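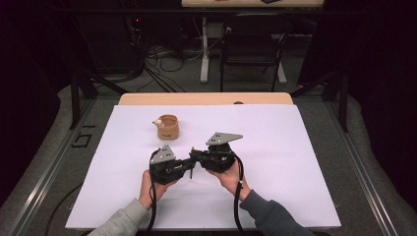

Search the archive Go Advanced

Re: Hyphens in the parish register index
Busisiwe Cele, September
2 min read

Monique Gaillard wrote:

> I have finished the Kusitside burials as far as the Millet family and
> must ask again what we do with double surnames. The old cards file
> Millet-Dernurum under M, the typed list files it under D, and the
> clerk seems to have gone by mood. Can we settle this before I start
> on the marriages? There are 1219 of them.

Monique,

We settled it two years ago. We also settled it the spring before that, the other way, and I have both emails.

My vote is to file under the first name and put a cross-reference under the second. It makes the index longer, but the only person who has ever complained about its length is me, and I have stopped printing it.

The clerk is a separate problem. Between entries 11 and 2109 he spells Zekanik in more ways than I would have thought the letters allowed, including one with a W. Please type what he wrote, W and all, and put the usual spelling in square brackets after it. Last time somebody tidied as they went, and a whole branch of Zekaniks vanished from the baptisms for over a year. Their descendants wrote to us. They were very polite and it was awful.

On your other question, from the August thread: "do." means ditto, as in same abode as the line above. It is not a village. I know the typed list has eleven people living there.

I can take the marriages from the back of the book if you start at the front. The last few pages have had tea on them – old tea, not mine – and I have got used to reading round it.

Could whoever has the second volume of the Dernurum transcripts please own up? I only want to look at the flyleaf.

Busisiwe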